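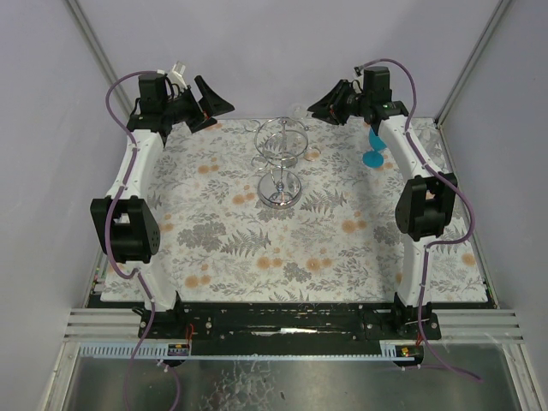 主题:Fliltville旧货集市第一次摆摊,价格怎么标,桌子怎么铺

最后更新:9月26日

豆角焖面
我下个月去Fliltville的旧货集市摆一天,摊位已经订了,21号,在靠停车场那一排。以前只去逛过,没卖过东西。家里要清的主要是餐具、几本菜谱、台灯、衣架、小摆件,还有一箱没拆过的毛线。想问有经验的几个问题:
一、价格是每件都贴,还是放一块牌子写"本桌统一价"?
二、桌子上要不要铺布?我看有的摊铺得很讲究,有的直接摆在折叠桌上,好像都有人买。
三、金属的东西要不要先擦?我有几件镀铬的,有点发乌。擦完是不是真能多卖点?
四、收摊剩下的怎么处理?不想再搬回家。

老耿修灯
每件都贴。别偷懒。客人问价要开口,很多人不愿意开口,看一眼没价就走了。标签用那种能撕干净的纸胶带,别用文具店的小圆贴,撕下来一圈胶,瓷器还好,书皮就毁了。
台灯提前换好灯泡,带一个充电的移动电源,能现场点亮给人看。点不亮的灯别人只肯出灯罩的钱。

半斤核桃
不同意每件都贴。我摆过好几年,小东西贴标签又费时间又难看,到下午胶带还卷边。我是分筐,筐前面立一张硬纸板,写这一筐多少钱一件。客人蹲下来翻,翻着翻着就拿两三件。贴了价的东西他只会看那一件。
大件和灯同意贴。

老耿修灯
筐的问题是好东西也混进去了。你那个筐里有没有卖亏的?

半斤核桃
有。卖亏过一个银糖夹,当不锈钢卖的。那是我自己没看底下的戳,和筐没关系。

阿穗
铺布说一下。一定要铺,而且要铺到桌沿下面去,垂下来的那一段可以挡住桌子底下的箱子和自己的包。集市上丢东西基本都是丢在桌子底下。
布的颜色看你卖什么。卖玻璃和浅色瓷器用深色素布,卖深色木头和书用浅色布。我自己用一块墨绿色的旧窗帘,洗了很多遍,软,不反光,东西放上去不打滑。

豆角焖面
家里只有碎花的桌布,白底的,行不行?

阿穗
能用,就是小件容易看不清。首饰、纽扣、顶针这类放在花布上,人站着是看不见的。你拿个托盘或者素色的餐巾垫一下就行,不用专门去买布。

纸箱收藏家
花布我反而觉得好。素布的摊看着像商店,花布的摊看着像家里清东西,客人觉得能捡便宜,脚就停了。我岳母一直铺花布,生意不比旁边的差。

阿穗
停下来和买是两回事。不过餐具放花布上确实好看,碗盘本来就该在桌布上。

顺风车不顺
桌子呢?我用Ollel的折叠桌,腿细,地不平的时候晃。Fliltville靠停车场那排地面有坡,楼主的位置我大概知道,记得带几块木片垫脚。我去年没垫,一摞盘子自己慢慢往下滑,幸亏隔壁的人扶了一把。

豆角焖面
谢谢,木片记下了。Ollel那张是能从中间对折的吗?

顺风车不顺
对折的那款。中间接缝的地方别放高的东西。

锅盖响了
回第三个问题,镀铬件。温水加一点洗洁精,软布擦,马上擦干,再用干的绒布过一遍。到这一步大多数就亮了。螺帽和杆子接口的地方用旧牙刷。
千万别用钢丝球,也别用去污粉。镀层很薄,划了就是划了。

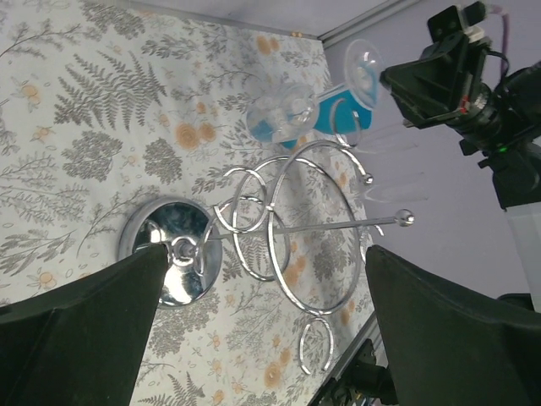 横着放的镀铬螺旋架,圆底座,杆头有个小圆球

半斤核桃
有锈点的用铝箔团蘸水轻轻擦,锈会下来。我擦自行车把就是这么擦的。

锅盖响了
铝箔擦车把可以,摆件不建议。车把是厚镀,便宜的摆件镀层不好说,下面露铁或者露铜就更难看了。先在底座背面试。

半斤核桃
我擦了这么多年没出过事。当然要蘸水,干擦肯定不行。

老耿修灯
两位说的都对,要看东西。我补一条,别用醋泡。网上有人教拿白醋泡一夜,我见过泡完起皮的灯座,一碰掉一片。用醋擦一下马上冲掉,那是另一回事。
还有,擦亮了能不能多卖,我的经验是能卖掉,不一定能多卖。发乌的东西客人拿起来又放下,亮的至少会问一句。

纸箱收藏家
也有人专门找没擦过的。收旧货的一早就来,手里拿个小手电,看见擦得太亮的反而不要,怕是新的做旧。银和铜尤其这样。铜器千万别自己抛光,那层包浆没了,价钱也没了。

锅盖响了
铜和银同意。镀铬没有包浆这一说,乌就是脏。

月台边的猫
说说定价吧,前面都在讲擦东西。我的办法比较笨,先想自己愿意花多少钱把它买回来,然后打个对折。舍不得打折的就别带去,带去了也会因为还价生气。
还价的话,早上少让,中午过后多让。一早来的人是真想要,收摊前来的人是看你不想搬。

顺风车不顺
我相反,早上让得多。早上先把大件卖掉,桌子空出来,后面好摆。而且摊前有人掏钱,别人就会围过来看。

月台边的猫
一早来的很多是收货的,你让给他,他转手摆到隔壁一排去,价钱翻上去。我亲眼见过自己的果酱锅。

顺风车不顺
那又怎么样,我清东西是为了不要它。他愿意费那个劲,钱该他挣。

豆角焖面
这个我倾向顺风车的意思,主要是想腾地方。不过有一套餐具是想卖个合适价的,Kvam的,深蓝边,缺一个汤碗。拿去集市合适吗?

老耿修灯
缺一件的成套餐具,集市上卖不出价。要么拆开单卖,盘子归盘子,杯子归杯子,总有人家里正好打碎了一个来补。要么挂到网上,写清楚缺什么,等。

Embla Dalen
Kvam的深蓝边一直有人找,请别急着放进筐里。我自己在配这个花色,就差两个甜品盘。边上的蓝色早期的那批深一些,后来的偏灰,混在一起能看出来。楼主可以把盘子底的印拍清楚,看字是印的还是压的。

豆角焖面
压的。杯子底下没字,只有盘子有。

Embla Dalen
那就是早的那批。杯子本来就没有字,不用担心。真的别放进筐里。

半斤核桃
我就说筐有筐的好处,有人怕你放进去。

月台边的猫
钱的事再提醒一句:零钱要备够。早上头几个客人都拿大票。另外准备一个腰包,别用铁盒。铁盒放桌上,你一转身包盘子就没了。

阿穗
包盘子的纸也要备。旧报纸会掉色,白瓷的盘子包回家一手黑。搬家公司的白纸最好,问问有没有用剩的。袋子越多越好,客人没袋子就不买第二件了。

竹帘子
有人知道这个集市到底多少人吗?我在考虑要不要也订一个位子。

Maj-Britt Grønli
我帮着排摊位表。上一场入口发出去的手环是3000多个,下雨的那场少得多。剩下的位子不多,要订的话早点写信。一月那场在室内,位子更少,桌子由场地提供,不能带自己的。
顺便回楼主:车可以开进去卸货,开市前必须开出来。靠停车场那排可以最后卸,你们离得近。

竹帘子
谢谢,一月那场有暖气吗?

Maj-Britt Grønli
有,但门一直开着。穿厚一点。

纸箱收藏家
室内那场灯光很暗,卖玻璃的别去。我去过一次,坐在柱子后面,一天卖了一个漏勺。

豆角焖面
第四个问题还没人回,剩下的东西怎么办?

锅盖响了
收摊前写一张"随便拿",放到路边。半个小时基本就空了。剩下没人要的那些,心里也就有数了,直接扔。

月台边的猫
不要放路边。去年就是因为大家都往路边放,散场以后堆了一地,主办方还得雇车来拉。自己带来的自己带走。

锅盖响了
我说的是散场前放,人还在的时候。散场时没拿走的我会收掉。

月台边的猫
你会收,别人不会。

阿穗
Aslow那边有个旧物店收餐具和书,不收衣服,开到傍晚,从集市开车过去不远。送之前打个电话,他们仓库满的时候会停收。毛线不用送,没拆的毛线你肯定卖得掉,放在桌子最前面。

老耿修灯
毛线别标统一价,看成分。纯羊毛的把标签露出来。

半斤核桃
菜谱也好卖,旧的比新的好卖,里面有人写过字的更好卖。有油点子不要紧。

纸箱收藏家
有油点子的才说明那一页好吃。

豆角焖面
回来报个进度。按锅盖的办法擦了镀铬的几件,洗洁精加绒布就够了,没动铝箔。标签决定大件贴,小件分3筐,筐前立纸板。Kvam那套不带去,已经私信Embla Dalen了,甜品盘她先看。
铺布还没定,阿穗说的旧窗帘我家也有一块,灰的,等熨出来再比一下。
还有一个事忘了问,衣架有人买吗?木头的,一大捆。

顺风车不顺
木头的有人买,捆成几把卖,别一个一个卖。铁丝的别带。

竹帘子
我也订上了,和楼主隔3个摊。到时候木片借我两块。

豆角焖面
行,我多锯几块。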